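Week 4: Who pays for the story?

OK, so last week we got as far as press licensing and I ran out of time on ownership, which I always do. Let's pick it up there.

A newspaper can be squeezed without a single reporter being arrested. Take our running case, the Kekness Courier, founded in 1904 and still printing 600 copies a day when the provincial government pulled its public notices. Those notices paid for nearly half the newsroom! No law was broken and no editor was charged, but within a year the court reporter's job was gone and the paper ran ministry handouts almost word for word. I want you to keep that one in your head when we get to the formal censorship cases, because I think it's the harder problem (and I know some of you disagree, bring it to section).

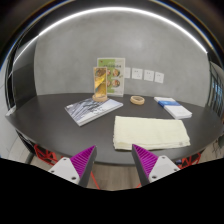

Folded towel and a book or magazine on a dark gray tabletop.

Now compare Zandard, the broadcaster in your reader. Zandard had a private owner, plenty of ads and a newsroom of 200, and it still dropped its series on the port contracts. Why? The owner's other company, Zesport, was bidding for one of them. Look at the memo on the second page of the packet and mark every place where somebody gives an instruction without quite giving it. I found four, and I'm still arguing with myself over a fifth.

For next time: read the Liu chapter on source protection, skip the appendix, and write me 1000 words on whether a shield law would have helped either newsroom. Drop it in the box by 5 p.m. please, my inbox is a mess in January.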